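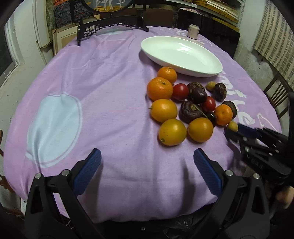
Steneck Table started in a rented kitchen on Gruller Street, 3 of us and one oven. Now we set tables for lunches of up to 60 guests. Fruit first, always. Mandarins, tomatoes, a white oval dish, a cloth that isn't plain white. We buy from the Sodau market at 5 in the morning, odd sizes welcome, wrinkly skins too. 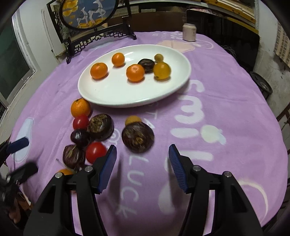
Cloths and dishes can be hired seperately, 200 plates in stock, pickup from the Ó Súilleabháin building, side door. Closed in August. Bookings by phone or the form, pls give us a head count and any alergies.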